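Finden Water Softeners: Frequently Asked Questions

Applies to the Finden 800 and Finden 3000 under-sink and cabinet models. For commercial units, see the separate sheet.

How do I know if my water is hard?
Your water utility publishes a yearly report that lists hardness, usually in grains per gallon or in milligrams per liter of calcium carbonate. To convert milligrams per liter to grains per gallon, divide by 17.1. Homes on a private well should use a test kit or send a sample to a lab. Hardness in well water can shift with the season, so test again if the pump is replaced or the well is deepened.

My report says 159 mg/L. What setting is that?
159 mg/L is 9.3 grains per gallon. The dial accepts whole numbers only. Round up and set it to 10.

Does iron affect the setting?
Yes. Add 3 to the hardness setting for each milligram per liter of dissolved iron. Iron that has already turned to rust particles is not removed by the resin and needs a sediment filter upstream of the softener.

What is the difference between the 800 and the 3000?
The resin and the valve body are the same. The 800 has a single tank and regenerates at a fixed time, set at the factory to 2 a.m. The 3000 has a meter and regenerates according to water use. Households with irregular use will generally consume less salt with the 3000.

Why are there still spots on my glasses?
Softening exchanges calcium and magnesium for sodium. It does not reduce total dissolved solids. When a drop of softened water dries on glass, the remaining salts leave a film, but this film wipes off with a damp cloth. Hard scale does not. If the spots resist wiping, check the salt level first, then the bypass valve, which may have been left partly open after service. 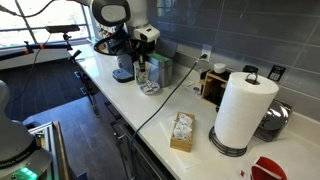
Clear drinking glass on a white kitchen countertop.

A permanent cloudy look on glassware is a different problem. Soft water combined with too much dishwasher detergent can etch the surface, and etching can't be reversed. Cut the detergent dose by half after installation and adjust from there.

Which salt should I use?
Evaporated salt pellets or solar crystals. Do not use rock salt in either model. Clolava potassium pellets may be used in the 3000 if the hardness setting is raised by 25 percent. They are not approved for the 800.

The brine tank is full of salt but the water is hard. Why?
The likely cause is a salt bridge, a hard crust with an empty space under it. Push a broom handle straight down into the salt. If it stops and then breaks through, a bridge was present. Break up the crust, remove large pieces and run a manual regeneration. Do not strike the tank wall.

Can I drink softened water?
In most households, yes. Sodium is added in proportion to the hardness removed. Anyone on a sodium-restricted diet should ask a doctor, or have the kitchen cold line plumbed ahead of the softener.

Can I water plants with it?
Outdoor faucets should stay on unsoftened water. Sodium builds up in soil over time.

Where can I get parts?
Valve seals, injector screens and Liu-pattern bypass fittings ship from the Gureldale warehouse. Orders received by noon on Thursday ship the same week. Have the serial number from the label under the valve cover.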